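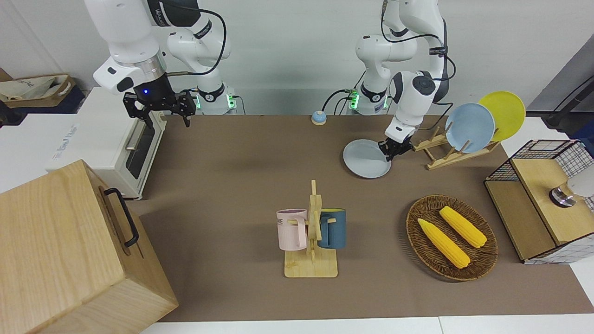 厨房收拾这件事，我写了好些年，读者问得最多的一直是碗碟怎么放。最近常有人转给我各种双臂机器人收碗的研究，问是不是可以照着买一台，或者至少照着它的办法收拾。我的看法是先别急。就说盘子这一步：左臂夹住一只浅灰蓝色圆盘的边沿，盘子斜着悬在垫子上方，旁边的木碗架里立着浅蓝和亮黄两只盘子，右臂的夹爪张着，什么也没拿。这一步在论文里叫“插放”，是整套方法里说得最响的部分。可家里收盘子真正费事的地方，多半在它前面和后面。

我读的是Vedent和Kerkeo合写的一份技术报告，方法的名字叫Ternia。通篇的意思是：先由人操纵两条手臂示范，再让程序从示范里学，学完以后自己摆盘子、挂杯子。报告说用了900段示范，测试做了200次。我不是做这行的，公式跳过去了，只看它怎么算成功，怎么算失败，桌上放了什么，没放什么。看完有几条可以直接搬进厨房用，也有几条我不信。两样混着写，各位自己挑。

一、盘子捏边，不捏面

这条我信。夹爪只有两根指头，捏盘边是它最省事的拿法。人手灵巧，反而容易养成坏习惯，五个指头全按在盘面上，刚洗好的盘子又是一圈指印。竖着往架子里放的时候，拇指在里，食指中指在外，捏住边，手腕一转就进去了。大盘子重，另一只手托一下底。

报告里有一段讲夹得太靠边会打滑，太靠里又会碰到架子的立柱，所以它给抓取位置划了个范围。我拿自己家的盘子试了试，捏进去一个指节刚好。深口的汤盘不行，边是翘的，得多捏一点。报告没提汤盘，只说“常见餐盘”，这种说法我一向不大放心。

二、碗架的立柱要和盘子配

木头立柱的碗架好看，也不磕盘子，但是间距是死的。薄盘子放进去晃，厚盘子放进去卡。买之前带一只自家最厚的盘子去店里试，不要嫌丢人。已经买了又嫌松的，可以隔一格放一只，让盘子靠着立柱，不要两只叠在一格里。两只贴在一起，中间那层水一晚上也干不了，第二天一掰就是一股闷味。

Ternia的成功标准是盘子立住，5秒不倒。我对这一条意见最大。盘子立住五秒算什么收好了？我家的碗架放在水池边上，冰箱门一关它就震，开抽屉也震。要说收好，起码得放一夜，第二天早上拿的时候不带倒旁边那只。按这个标准重算一遍，数字还剩多少，我很想知道。报告没有做，也没说以后要做。

木架子本身也要养。每天把盘子收走以后，把架子翻过来，让底下透气。发黑的地方用细砂纸顺着木纹轻轻磨，擦干净，抹薄薄一层食品级的矿物油，晾24小时再用。有人教用橄榄油，不要听，时间长了会发黏、有哈喇味。

三、杯子挂起来，还是扣着

杯架上的杯子是用杯把挂在横销上的，省地方，杯口不贴台面，这是它的好处。坏处是杯口朝着旁边或者斜着朝外，落灰，离灶台近的话还落油。天天用的杯子可以挂，一个星期用不上一回的，洗干净收进柜子里，别摆在外面当装饰。

挂杯子有个讲究，要两边轮着挂，左边一只，右边一只。全挂一边，架子头重脚轻，一碰就倒。底座是扁平木板的那种尤其要当心，板子小了压不住。我会在底下贴一层薄的防滑硅胶，剪成和底板一样大，贴之前先用酒精把木头擦一遍。

至于机器挂杯子，报告给出的成功率比放盘子低一截，写得倒还老实。它归因于杯把形状不一样。这个我相信，因为人也一样。杯把小的杯子，手指头都伸不进去，挂上去也是歪的。可是报告紧接着就说“方法可推广到多种家用器皿”，我翻到后面的表，杯子的样子来来去去就那么几种，没有玻璃杯，没有保温杯，更没有没把的茶杯。推广到哪里去了，我没看出来。

四、台面铺垫子

两条手臂干活的台子上铺着一大块棕色的垫子。这个做法值得学，道理和机器人没什么关系：盘子碗碰到硬台面，声音大，底圈也容易磕。厨房里不必铺满，水池旁边铺一块，够放一顿饭的碗就行。颜色挑深一点、不反光的，碎渣掉上面看得见，擦起来心里有数。皮革面的别买，泡了水起皮。布面的要能机洗，洗完平着晾，不要拧。

我顺便想到一个问题。垫子颜色均匀，后面又是白墙，东西在上面当然好认。我家的台面上是酱油瓶、半头蒜、孩子的水壶和一张超市小票。报告里有一组加干扰物的测试，说成绩“略有下降”，下降多少写在附录里，附录的图又没标单位。读到这种地方，我的习惯是当它没写。

五、篮子归篮子

藤编的浅篮子放玉米、土豆、洋葱都好，透气。但要分开放，洋葱和土豆搁一处，土豆发芽快。带皮的玉米在篮子里也只能过一夜，剥了皮的当天就该进冰箱，装袋挤掉空气，第二天味道就差了。藤篮脏了不要泡水，用旧牙刷蘸淡盐水刷，刷完倒扣在通风的地方阴干，晒久了会脆。

篮子里有渣，垫一张吸油纸，比垫布省心，脏了就换。

六、先后次序

这是我从报告里学到的最有用的一点，而且作者自己好像没怎么当回事，只在讲失败原因的那一小段里带了一句：先放靠里的，后放靠外的，碰倒的次数明显少。

拿到家里来就是这样做：碗架从最里面一格往外放，大盘子在里，小盘子在外，碗最后。杯架先挂背对自己的那一边，再挂面前的。取的时候反过来。我照这样放了一个多月，磕碰确实少了。不过那一个月我也特别留神，所以到底是次序的功劳还是留神的功劳，说不好。我提这个，是因为报告里同样的毛病也有：改了次序的那一组测试是后做的，操纵的人那时也熟练了，示范的质量跟着上去了，作者把功劳全记在方法上。要分清楚，得让同一批人倒过来再做一遍。

七、有人写信来说我太苛刻

Jintana Phetsri在Jitpraphai开一间小厨具铺子，常给我寄样品，也常和我争。她在信里说，机器能把盘子放进架子已经很了不起，我拿家里的标准去压人家的实验，不公平。她说的前半句我同意。盘子滑，边又薄，两根硬指头能夹住不掉，还能对准那么窄的一条缝，换我戴着厚棉手套去做，未必做得好。

后半句我不同意。报告开头第一句就写“面向真实家庭”，那就应该拿真实家庭来问它。真实家庭的盘子上有油，有没冲干净的泡沫，有粘着的米粒。什么时候有人端着一水池吃完火锅的碗去做这个测试，把掉了几只、碎了几只、花了多久都写在正文里，我一定从头读到尾，连公式一起读。

她还问我那种带立柱的木碗架能不能进货。我的回答是可以进，但是跟木匠说一声，立柱插进底板的孔要打深一些，胶用防水的。斜底板的前沿最好开一道浅槽接水，每天倒一次。没有槽的，在前面垫一条叠好的毛巾也行，就是毛巾要天天换。

补几句零碎的

盘子边有小缺口的，不要再竖着插，缺口朝下会越磕越大，朝上又容易划手，拿去垫花盆吧。

浅色盘子上的灰黑划痕多半是金属刀叉留下的，小苏打加一点水调成糊，用软布打圈擦，擦完冲净。描金边的盘子别这么擦。

里外两种颜色的杯子，茶渍积在浅色内壁上特别显眼，泡一勺柠檬酸，放半个钟头再刷。

新买的木杯架有股味道，放在阳台背阴处吹几天就散了，不要用开水烫，烫了横销会松。横销已经松的，拔下来，孔里的旧胶刮掉，重新上木工胶，插回去用橡皮筋绷住，隔天再挂杯子。

报告的第二版听说要等到九月，里面会不会补上隔夜的测试，我到时候看了再写。

2022年6月3日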